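A Visit to the Fellier Paper Mill in Brovudness

I had wanted to see the mill for a long time, and this August they opened the doors for one afternoon.
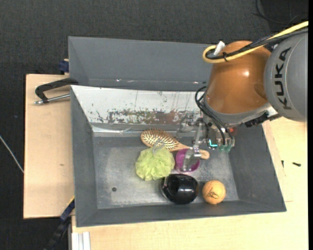

The bus from Elton takes the old road along the river, and it is slow, but I recommend it over the car. The parking place at the mill is small and it was already full before two o'clock. From the bus stop you walk down a lane with high hedges, and you smell the mill before you see it. I expected something sharp and chemical. The smell was closer to wet cardboard and boiled potatoes, and after ten minutes I did not notice it any more.

Fellier makes writing paper, drawing paper and a heavy kind of blotting paper that is used by people who press plants. It is a small company. They do not make newspaper or boxes, and our guide told us this more than once, because visitors always ask about boxes. She works in the finishing room on normal days and she knew the machines very well. She also spoke slowly and clearly, for which I was thankful.

We were divided into groups of eight. Before we went in, we had to leave our scarves and loose bags in a locker and take a pair of ear plugs from a bowl. I put mine in my pocket, which was a mistake, as I will explain.

The first stop was the yard where the raw material comes in. A part of it is wood pulp, delivered in pressed sheets which look like very thick felt. The other part is cotton, the short fibers which are left over when the long ones have gone to make thread. I was allowed to pull a bale a little apart with my fingers. It is softer than it looks and it sticks to a wool sweater for the rest of the day.

Then we saw the pulper. It is a round tub sunk in the floor, and the sheets are dropped into the water and turned until there is only a gray soup. The guide filled a glass jar with the soup and shook it, and held it against the window so that we could see the fibers floating. One good moment of the visit was when she poured the jar through a simple screen and pressed it with a cloth, and there was a weak little sheet of paper lying on her hand. A child in our group asked if he could keep it. He carried it the whole tour on his open palm – I think it was nearly dry when we came out.

The paper machine itself fills the long hall. This is where you need the ear plugs. I was too proud to stop and take them out of my pocket, and I had a ringing in my ears until supper. The machine is 33 meters long, and it is old. The wet end was built by a firm named Nisbet, which has its name in cast iron letters on the frame, and the drying part was added later. You walk beside it on a metal path. At the beginning there is almost only water, running over a moving wire screen, and at the other end there is a warm roll of paper that you can knock on with your hand like a door.

Between these two ends it goes over many heated cylinders. It was very hot there. A man in short sleeves was watching the edge of the paper, and he did not look at us at all. The guide shouted that a tear can happen at any time, and then everybody has to run. It did not happen while we were there, and I must confess I was a little disappointed.

I asked about the watermark, because this was my own reason for coming. My father had a box of Fellier letter paper, and when I was small I used to hold the sheets up to the lamp to find the heron. The heron is pressed into the paper while it is still wet, by a light roll covered with wire. They keep the old rolls on a rack near the office, and one of them is the heron from my father's time. It is smaller than I remembered and it has only one leg. The present one has two.

The finishing room is quiet, with big windows to the north. Sheets are cut, looked at on both sides and put in stacks. One person can check 3000 sheets in a shift. She showed us how to fan the corner of a stack with the thumb and look for a dark spot, and we all tried. I found no spots. She took the same stack and found one directly.

After the tour there was coffee and a plum cake in the canteen, and a table where you could buy paper at a lower price. The packages with small faults are the best purchase. I bought one with 600 sheets, and it was very heavy to carry back up the lane, so bring a strong bag or come with a friend.

Some practical notes. The tour takes a little under two hours and you stand the whole time. There are stairs to the machine hall and no elevator, but the yard and the finishing room are on the ground level. Entrance was free. Photographs were allowed in all rooms except the one where they mix the sizing. Wear thin clothes under your coat, and put the ear plugs in when they tell you.

The last bus to Elton leaves at ten past six. The stop has no roof, and the other side of the road has a wall where one can sit.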